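Kofler opens its returns and sorting hall to the neighborhood, with a repair corner for household goods

For release in November

Kofler, the company for storage and moving boxes, will open the doors of its sorting hall to visitors for the first time next month. Families, schools and small shops from the area can see where the goods go when they come back from a customer, and they can bring their own broken items to the new repair corner. The entrance is free. The hall is open for visitors every Wednesday until the end of the season.

The company has received many questions from the public in the last year. People wanted to know what is done with a returned box, a lamp without its shade or a set of shelves with one missing screw. Until now the answer was given by letter or by telephone. "We have written the same letter many times," said Brigitta Stöckli, managing director of Kofler. "One day I thought, it is easier that people come and look. They can ask what they want, and we do not need to use difficult words."

The hall was built in 3 stages, and the newest part was finished this fall. In this part the small goods are sorted in deep bins before they go to the tables, where a person checks every piece by hand. Goods that are good enough go back on the shelves. Goods that need only a small repair go to the repair corner. The rest is taken apart, and the parts are kept in drawers by size and kind. 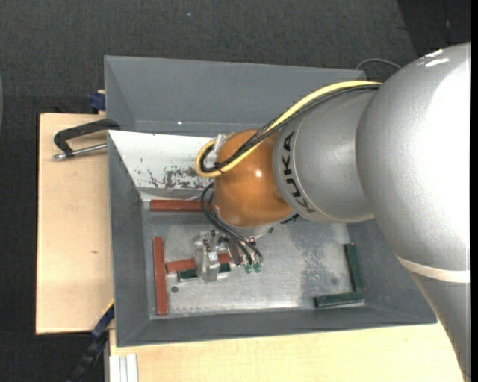 The bins are the heart of the sorting hall, and the company has spent much time to choose them. A bin must be deep enough that nothing jumps out, but a person must also be able to reach the last piece at the bottom without pain in the back. Silvan Gruber, who is responsible for the equipment of the hall, tested 4 different forms before the decision was made. He prefers sloping walls, and the gray bin has them, so that small goods slide down toward the base and do not stay in the corners. The inside of a bin has a hard life. On the white sloped panel there are dark scuffs and chipped areas, and Mr. Gruber looks at such marks at every inspection, as he wants no rough place where a textile or a soft package can be caught. A panel can be changed alone, and the bin around it stays in use.

"I am asked sometimes why we do not simply buy new bins," said Mr. Gruber. "For me this would be strange in a house where we repair lamps for other people. When the wall is strong and the base is strong, I keep the bin."

The tour for visitors begins at the loading door and follows the same way as the goods. It passes the bins, the checking tables and the drawers with the parts, and it ends in the repair corner. Visitors are asked to stay behind the yellow line on the floor and to wear closed shoes. Bags and coats can be left at the entrance. Children under 10 years are welcome together with an adult. One part of the tour goes over a ramp, and there is no staircase on the way.

The repair corner was planned together with Evelo, a small workshop for household goods. Domenica Tanner and her colleagues from Evelo will sit at the long table on every visitor day and help with the repairs. They accept lamps, small wooden furniture, boxes with broken hinges, baskets, umbrellas and kitchen tools without a motor. They do not accept televisions, gas heaters or anything with a damaged battery. Each visitor can bring one item. The work itself costs nothing, and the visitor pays only for a part if it must be ordered.

"Please bring also the small pieces that fell off," said Ms. Tanner. "Put them in an envelope or a little bag. Many people throw them away because they look like nothing, and afterward we search a long time for a similar one. It is also good if you can stay and hold the thing while we glue it. Two hands are often not enough for a chair."

For the drawers with spare parts, Kofler has made a first list that visitors can read at the table. It has 163 entries at the moment, from shelf pins and felt pads to handles, hooks and lids. The list was written by Nelly Sotelo from the sorting team, who has also given every drawer a label with a simple drawing, so that children and people who read another language can find the right one. Parts from the drawers may be taken home in a household quantity. Shops and traders are asked to write to the company first.

The storage shop Stallia will show in the entrance area how to pack a returned item well. There will be a table with paper, string and used boxes, where everybody can try it. The most common mistake, says the sorting team, is a box that is much too large for the thing inside. The second one is tape on the surface of the furniture, which often takes the paint with it when it is removed.

Groups of more than ten persons should reserve a time before they come. School classes can choose a shorter tour in the morning, with time at the repair table afterward. A leaflet with a floor plan and the list of accepted items is available at the reception and will be sent by mail on request.

About Kofler
Kofler makes and rents boxes, bins and simple shelves for households and small shops. The company takes its products back after use, checks them and puts them again into circulation.

Contact for press and group visits
Isla Mudgway, press office, Kofler
Photographs of the hall and of the repair corner can be requested from the press office.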